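The Arm Is the Cheap Part

Before a small lab signs for a robot, it should price everything the robot has to touch

The quote that landed at Limsakul, a testing lab on the edge of Istville, ran to a single page. Two arms, two grippers, a controller and a year of support. It looked complete, and the lab's managers came close to signing it in June.

Then they started asking what the page left out. The table had to be bolted down. The grip pads wear and get replaced, and the quote included one set. The software license renewed every year at a price the seller, Vuvitz, would only "confirm on order." By the time the lab had written its own list, it had 4 more lines than the quote did, and three of those came back every year.

I have read a good many of these proposals, and they tend to be shy in the same places. They talk about tubes per hour. They say little about who stands next to the machine while it gets there.

Limsakul handles 644 tubes on a normal day and 801 on a bad one. The sales sheet promised it could cover both. Ask how, and you learn the rate was worked out from one kind of tube, one kind of cap and a rack loaded the same way every time. Few labs live like that. Samples come in from clients who buy whatever tubes they like, and a rack that was full at nine is half empty by ten.

Any buyer should ask to watch the job itself, on an ordinary table, with mixed caps and gaps in the rack. 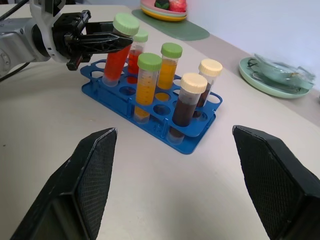
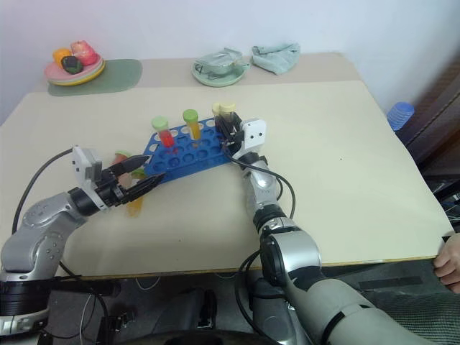
Watching one tube get moved tells you very little about a month of them. Ask for the log of a full week, with every stop in it and how long a person took to clear each one. A lab in Ulness did ask, and got back a count of 217 stops. The seller called that a good week. It may have been, but someone on the payroll had to walk over each time, and that person's hours were nowhere in the payback sum.

Limsakul has since put off the purchase and set aside money for a paid trial, with the fee to come off the price if it buys. Vuvitz didn't like the idea at first and then agreed to it, which suggests other buyers could get the same terms by asking. The lab also wants the license price fixed for three years, in writing. That one is still being argued over, and the table has yet to be bolted to anything.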